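Sindana Gallery opens fall season with new paintings by Javiera Figueroa

October 16, 2021
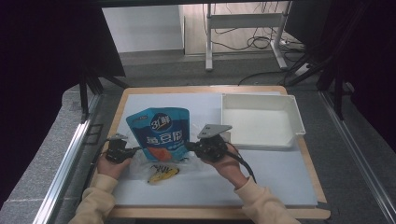
A blue snack pouch and a plastic bag on a white board.

CHISHOLM - Doors opened early at the Sindana Gallery last night and the front room filled up fast. New season, new paint on the walls, and a first solo show here for Javiera Figueroa, who has been working out of a shared studio behind the old feed store since June.

The show is called "Low Water." It is mostly large canvases, river subjects if you want to call them that, though you would be hard pressed to find a river in most of them. Long gray and green bands, scraped back and painted over. A few have sand mixed into the paint. Figueroa said she grew up near a reservoir that dropped every summer and showed the tops of fence posts, and the fence posts are in there too, more or less, as short dark marks along the bottom of several pictures.

"I kept painting the shoreline and then losing it," she told the crowd, standing on a step stool so people in back could hear. "After a while I quit trying to get it back."

Biggest piece is "Stokholm," hung alone on the end wall. Yes, spelled that way. It is the name painted on a rowboat she remembers from childhood, and the boat's owner never fixed the spelling. The picture is almost all one color, a brown that goes to rust when you stand off to the side. It took her most of the summer. People kept walking up close to it and then backing into each other.

Gallery director Huguette Lemieux picked the paintings and did the hanging. She said she had Figueroa's name from a group show at Priltetti, the print workshop across the bridge, where the painter had a handful of small monotypes up in a hallway.

"I went over there to pick up a frame," Lemieux said. "I came home without the frame."

Two of the monotypes are in the new show, in the side room, and they are worth the extra minute. Same bands, same dark marks, but thin and quick, and the paper shows through. Some visitors liked them better than the paintings. One couple stood arguing about it by the coat rack for a good while, pleasantly enough.

Not everything works. The three pictures in the narrow passage between the rooms are hung too close together and the light there is yellow. "Spillway II" in particular looks muddy, and it may not be. Lemieux said the fixtures are getting changed next week. The wall labels are also very small, and set low. Bring your glasses.

Music for the opening was by Judite Bettencourt on cello, playing alone in the corner near the window. She did a long slow piece of her own to start, then took requests, which led to a certain amount of folk music and one birthday song. Bettencourt will be back for the closing night and is writing something to go with "Stokholm." No title for that yet. She said it will be short.

Also new this season is an artist talk series, run by Noémie Dhillon, who teaches drawing at the high school. First talk is Figueroa on surfaces and scraping, with a demonstration, in the back classroom. Wear something you don't mind getting paint on if you plan to sit up front. Dhillon wants the talks kept under an hour with plenty of room for questions, and she is looking for local painters, potters and weavers to fill the winter dates. Slides are fine, no slides is also fine. Leave a note at the desk.

Asked if the talks would be recorded, Dhillon said probably, depending on whether the sound comes out. Last spring's did not.

Sales were going on during the evening, with red dots on several of the smaller works by the time the cello was packed up. "Stokholm" is not for sale. Figueroa said she hasn't decided what to do with it and would like to look at it somewhere other than her studio for a while. Lemieux gave no prices for the larger canvases to this paper but there is a list at the desk.

Some grumbling about parking. The lot behind the gallery is still torn up from the drain work and people were leaving cars all the way down to the library. Gallery staff suggest coming in from the north side and using the street. The ramp entrance is open, the side steps are not.

Next up after "Low Water" comes down is a textile show by Darlene Petrenko, who weaves with dyed linen and old fishing line. Petrenko was at the opening and said she is still finishing the largest hanging, which has to be moved in two sections and stitched together on site. She has taken over most of her dining room with it. The family is eating in the kitchen.

Her show will fill both rooms and spill into the passage, where by then teh lights should be better. A small loom will be set up for visitors to try. Petrenko asked that people not help themselves to the yarn.

Figueroa meanwhile is already on to other work. Smaller pictures, she said, and on wood panels this time, because she is tired of stretching canvas. She has started a group based on sluice gates and another she wouldn't talk about. She is keeping the studio through the winter at least, heater permiting.

"Low Water" stays up for around 3 weeks. Admission is free, with a donation jar by the door. The gallery is open afternoons and closes at dusk, earlier if it is raining hard, as the roof over the side room still leaks a little and the monotypes get taken down and put in a drawer. Call ahead in bad weather.

Groups and school classes should book with Dhillon through the front desk.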